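3.2 Collecting demonstrations by hand

We recorded every demonstration in the Talport set with hand-held grippers, one in each hand of the demonstrator. We had started the project with remote control, driving the two arms of our Rakovow station from a pair of leader arms, and we still use that setup for the comparison in Section 5. But the first time one of us carried the grippers into a home kitchen and simply began tidying, it was clear how much more we could get this way. People move faster, they recover from small slips without thinking, and they try things that no one at the leader arms ever tried!

The grippers follow the Zukbridge finger geometry, so that what the demonstrator feels at the handles is close to what the robot will be able to do later. Each one carries its own wide-angle camera, mounted behind the fingers and looking forward along them. We don't use any camera fixed in the room. The policy therefore sees at training time the same kind of view that it gets when it runs, and a new kitchen needs no calibration beyond a short mapping pass with one gripper before the first recording.

The task family we are most excited about is utensil sorting. Chopsticks and handles lie on a dining table, and the goal is to pick them up and place them in an upright holder. Thin sticks are hard on almost everything we built: they roll, they sit low against the surface, and when several lie side by side the fingers have to choose one or commit to the whole bundle. Shiny table covers add reflections that shift as the wrist moves. Figure 4 gives the view from one gripper in a home kitchen, with the other gripper reaching in from the right.

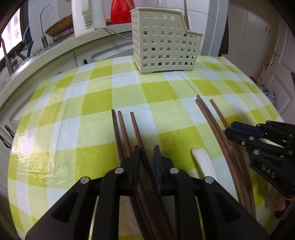
Figure 4. Wrist view during utensil sorting, with two groups of chopsticks, a white handle between them, and the basket at the far side of the table.

Why not teach the whole task through remote control, where the robot's own joints are recorded?
Joint recordings are exact, but the operator loses the sense of touch and slows down near contact, and the policy learns that hesitation along with the task.

The price of recording by hand is that we must recover the gripper path afterward. We do this with visual-inertial tracking against the map from the first pass, and we drop any episode where tracking is lost for longer than 2 seconds. We also drop episodes with wrist poses the Rakovow arms cannot reach. This second filter mattered more than we expected in September, when our demonstrators were new and liked to reach across their own bodies — a habit that went away once they had watched the robot replay a few of their episodes.

After filtering, we kept 300 episodes of utensil sorting from 16 kitchens. Finger opening is stored as a continuous value, which lets the policy learn the partial closing that people use to nudge a stick away from its neighbors before grasping it. We love this behavior, and it never showed up in our remote-control data. The Talavera baseline, which treats the gripper as open or closed, cannot express it at all; Section 5 looks at what that means for bundled sticks.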